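*Updated 8 May 2022, Sowmya Shenoy*

## Section 6: Setting up the label printer for toy sets

By now you should have the Prandia lending program open on the desk computer and a login that works. If you don't, go back to Section 5 and come find me if it's still sulking. This part covers the Boveck label printer, which looks scarier than it is (I put it off for weeks and then it took me one cup of tea).

You'll need the printer, its power brick, the gray USB cable and a fresh roll of labels. The rolls come in 100s, and we keep spares in the drawer marked Illham.

1. Plug in the power brick first, then the USB cable. Leave the switch off for now.
2. Pop the lid by squeezing both side tabs. It's stiff, so don't be shy with it!
3. Drop the roll in with the labels coming off the top, toward you. Feed the loose end under the little bar until it pokes out the front.
4. Close the lid until it clicks on both sides. One click means it isn't shut and you'll get a blinking orange light.
5. Switch on and wait 15 seconds. The printer spits out one blank label while it finds its place.
6. In Prandia, open **Tools > Printers**, pick Boveck from the list and hit **Test**.

**Caution:** the print head gets hot after a long run. Switch off and let it cool before you go poking around in there for a stuck label.

### Making a record for a set

A set gets one record and one main label, however many bits are in it. Play kitchens, train tracks, doctor's bags, they all work the same way.

1. Click **New set** and give it a plain name. "Play kitchen" is great. "Misc toys 2" is no help to anybody.
2. Choose a shelf from the list.
3. Add your pictures with the paper clip button, then press **Save** before you do anything else — the program forgets them if you wander off to another screen.
4. Type the parts list in the big box, one thing per line.
5. Press **Print label** and stick it on the short end of the bin.

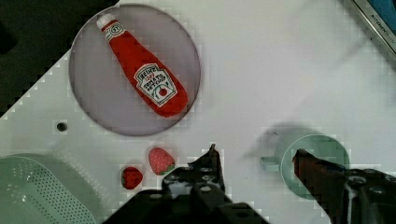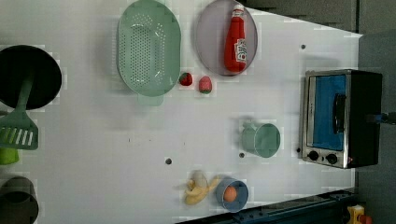
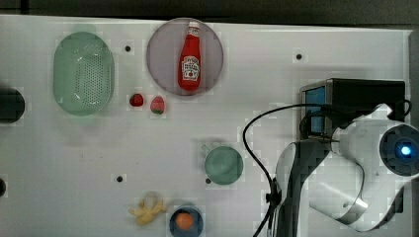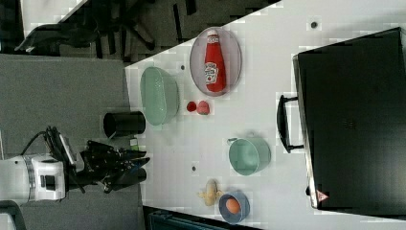

*Play kitchen pieces on a white tabletop.*

**Note:** pictures show up small on the record. Click one to make it bigger, and click it again to get back.

### Sticking labels so they stay stuck

Wipe the bin with a dry cloth and press from the middle of the label outward. I used to stick them on the lids, which was a mistake, as lids get swapped between bins constantly and we spent most of one December sorting out whose was whose. For cloth bags, use the tie-on tags from Weerakoon and write the set number by hand.

If the print comes out pale, set **Darkness** to 6 and try again. Still pale? Clean the head with one of the wipes in the Illham drawer, give it a minute to dry and print another test label.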